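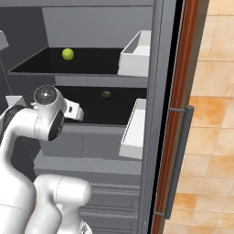

Three days without power in a warm month will change how a town buys food. The outage in Luta last May lasted 62 hours and took in 1,431 homes, and most of what was in their kitchens on the first night was in the trash by the fourth. Before that, people here thought of a refrigerator standing open, gray inside, lower shelf in easy reach, as a place where food was safe. Now a lot of them treat it as a place where food waits, and they don't buy as much of it.

By Shazia Mohmand
2025-03-08

Flor Escobar lost a freezer of venison, two hams and the soup she makes for her mother. She kept the lid shut for the first day and then ran out of patience. "I opened it to check and I shouldn't have," she says. "Then I opened it again to see what I'd done." The meat went to the dump in contractor bags. Her insurance had a food clause, but she had thrown out the receipts.

She still hunts, but most of the deer now goes into jars. Her pressure canner came from an estate sale and needed a new gasket, and she had the gauge tested before she used it. A quart of venison takes her most of an evening with the jars packed, processed and cooled. She does them in small batches after work and writes the month on the lid.

At Jarnel, the grocery on the east side of town, manager Anoma Mollah noticed the change by the end of summer. Family packs of chicken sat longer. Dried beans, rice and canned fish moved faster, and she gave them another half aisle. People who used to come on Saturday with a long list began stopping in on the way home for one dinner.

"It's harder on us in some ways," Mollah says. "More trips, smaller baskets. You need somebody on a register at five-thirty every day."

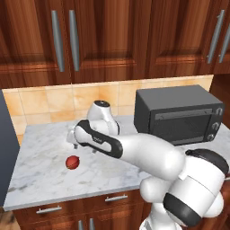

The savings are uneven. Bethel Adugna kept a notebook from September through December and found that her family of four spent $40 less a month, mainly on produce that used to go soft in the drawer. Her sister, who lives out on Ruangrit Road, tried the same thing and spent more. The drive to the store is 19 miles each way, and a forgotten onion costs her real gas money. She has gone back to one big shop and a full freezer, with a generator in the shed.

Generators sold well in the fall. So did coolers, camp stoves and a cheap thermometer that hangs on a shelf. Shiuli Uddin teaches food safety at the Wirora adult school, and she asks everyone in her class to buy the thermometer first. A closed refrigerator will hold its temperature for four hours or so, and a full freezer for as long as two days. After that people tend to go by smell, and she spends most of one session trying to talk them out of it.

Her class used to draw mainly restaurant workers. The winter session filled up with retirees and young parents, and there was a waiting list. They asked about eggs, butter, mayonnaise and insulin. The utility replaced the failed equipment at the substation in October and says a second line is planned, with no date set.

Escobar bought a chest freezer again in January, half the size of the old one. It has ice cream in it, and bread, and a few packages of sausage she would be willing to lose.

Comments (3)

marge_k: We were out the whole time too. Ate everything in the freezer on the grill with the neighbors, best dinner of the year.

TomR: Put a cup of ice in the freezer with a quarter on top. If the quarter is at the bottom when you get back, throw the food out.

dlw55: Where did she get the gauge tested? The hardware store told me they stopped doing it.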